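**The Bosdale slot box** – 295 in the Plarino range

We're very fond of this one, and we think you will be too once you've had it on a table for a week! The Bosdale is a plain box in light wood with a narrow slot in the top, set on a slant so that posting something through it takes a bit of a twist of the wrist. Small children go back to it again and again (so do their grandparents, in our experience).

The wood is left pale and unpainted, and you may find a faint mark or a little dark spot on the top panel. We rather like them. It sits well next to the everyday bits and pieces you already have – a red plastic cup, a few pens, a toy carrot – and it needs very little room.
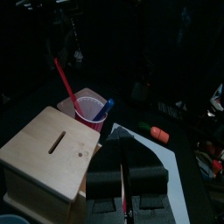
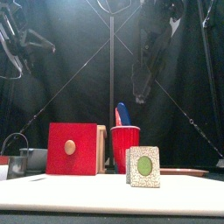
Two of the nurseries that use the box wrote to us about it after the winter term, and the one in Vrettos said the slant was the best thing about it, though they wished we would sell the posting discs in bigger bags. Their older ones had moved on to posting folded notes to each other, and the box had become the class letterbox by the end of term. We've taken the hint, and bags of 30 discs will be in the shop from June.

**What you get**

- One slot box, ready built
- 2 wooden discs to start you off
- A card with a few ideas for games

**Looking after it**

Wipe with a barely damp cloth and let it dry in the room, away from the radiator. If the slot gets a rough edge, a light rub with fine sandpaper along the grain sorts it out.

Goes nicely with the Ostis sorting tray, order number 1858.

Page updated 20/02/2023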